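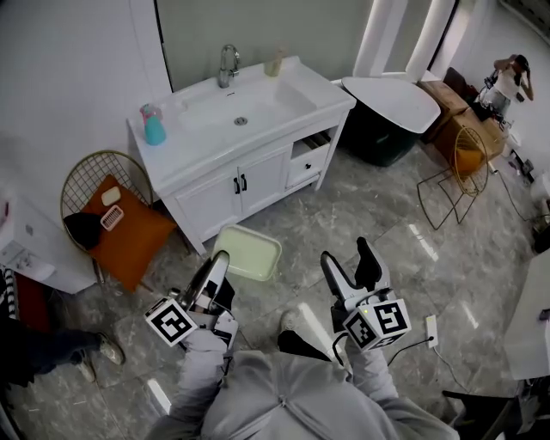
Tape the fingertips before you practice on anything smooth, Sointu Saarinen told me, and do the floor pickups last. She was right! My first 200 tries with the Jutar grippers were mostly me chasing things across tile.

By Ville Koskela | 2020-01-19 | 2 min read

What helped me: slow down before you close, go in from the side, and check your finger screws every time you charge (mine back out constantly, grr). Light trays are harder than heavy ones.

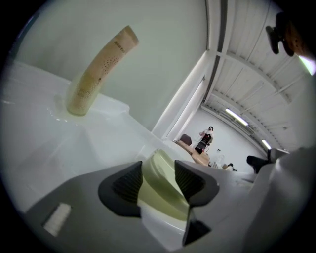

Jouko thinks ribbed fingers beat flat ones on anything round, and he'd skip the glue and screw them on. I glued mine and I'm redoing them in July.

900 shares | 2 comments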